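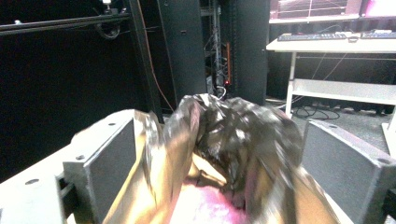
Folie, braun/bronze glänzend, zerknittert. Hinten dunkle Vorhänge, rechts das Kabelregal.

Griltent – Tüten und Folien
README, Stand August

Was das ist
Bildersammlung zu weichem Verpackungskram: Tüten, Beutel, Folien, alles was knistert und glänzt. Gehört zum Projekt Griltent, Teilbereich Verpackung. Der Rest (Kartons, Dosen, Papier) liegt unter Trornberg und hat eine eigene README. Bitte nicht zusammenkopieren, die Ordnernamen überschneiden sich.

Inhalt
- roughly gezählt rund 1000 Bilder, genaue Liste in liste.csv
- 15 Sorten Tüten und Folien
- 2 Räume: Vorhangraum und Flur
- Notizen pro Sorte in notizen.txt, unterschiedlich ausführlich

Sorten
Die Sorten sind nach Material und Oberfläche getrennt, Inhalt oder Marke spielen keine Rolle. Grob: matt, halbglänzend, metallisch, durchsichtig. Metallisch ist die größte Gruppe und macht am meisten Ärger. Knickt man so eine Tüte einmal um, sieht sie komplett anders aus, aus Bronze wird fast schwarz und an den Falten ist alles weiß überstrahlt. Deshalb bei den Farben in liste.csv immer mehrere Einträge zulassen. "braun" alleine reicht nicht.

Zustand der Tüten
glatt = frisch von der Rolle oder aus dem Karton
geknickt = ein paar Falten, Form noch erkennbar
zerknüllt = alles durcheinander, Öffnung oft nicht mehr zu finden
Im Zweifel zerknüllt nehmen. Wir haben am Anfang noch "halb zerknüllt" benutzt, das hat keiner gleich verwendet und ist wieder raus. Falls es irgendwo noch auftaucht: Altlast, bitte umschreiben.

Licht
Vorhangraum: Vorhänge zu, damit sich die Fenster nicht in der Folie spiegeln. Dadurch recht dunkel. Bewegte Tüten verwischen, vor allem an den äußeren Falten. Unscharfe Bilder sind drin geblieben und haben in der Liste ein u in der letzten Spalte.
Flur: Deckenlampe, heller, dafür gelbstichig. Weißabgleich wurde nicht korrigiert.
Farbiger Schein auf der Unterlage (rosa, magenta) kommt vor. Nicht als Farbe der Tüte eintragen. Eigenes Feld: schein, ja/nein.

Aufbau der Liste
nummer; sorte; zustand; raum; farben; schein; unscharf
Trennzeichen ist Semikolon, Farben untereinander mit Komma. Umlaute in UTF-8. Wer die Datei mit einem Tabellenprogramm aufmacht und wieder speichert, bitte danach kurz reinschauen ob die führenden Nullen noch da sind. Ist schon zweimal passiert.

Aufteilung
80 Prozent zum Arbeiten, Rest zum Prüfen. Aufgeteilt nach Tüte, also die selbe Tüte liegt nie auf beiden Seiten. Das galt für die erste Fassung (Ordner Rowlands) noch nicht, Vergleiche damit also mit Vorsicht.

Bekannte Probleme
- Sorte 4 und Sorte 11 sind vermutlich das gleiche Material, anderer Lieferant. Noch nicht geklärt.
- Durchsichtige Folien vor dunklem Hintergrund teils kaum zu sehen. Zustand da oft geraten.
- Im Flur fehlen die matten Sorten fast ganz.
- Einige Notizen beziehen sich auf alte Nummern. Zuordnung in alt_neu.txt, aber nicht volständig.
- Der Ordner Drirnasley ist leer, kommt noch (Luftpolster, Netze).

Nicht enthalten
Keine Gewichte, keine Maße, keine Angaben zur Foliendicke. Geräusche auch nicht, wurde gefragt.

Nutzung
Intern frei. Weitergabe nach draußen nur nach Rücksprache, vorher bitte prüfen ob auf den Tüten Aufdrucke lesbar sind. Bei den metallischen haben wir das nur stichprobenartig gemacht.

Änderungen
- Zustand auf drei Stufen gekürzt
- Feld schein dazu
- doppelte Nummern im Flur bereinigt
- Sorte 15 ergänzt, Notizen dazu fehlen noch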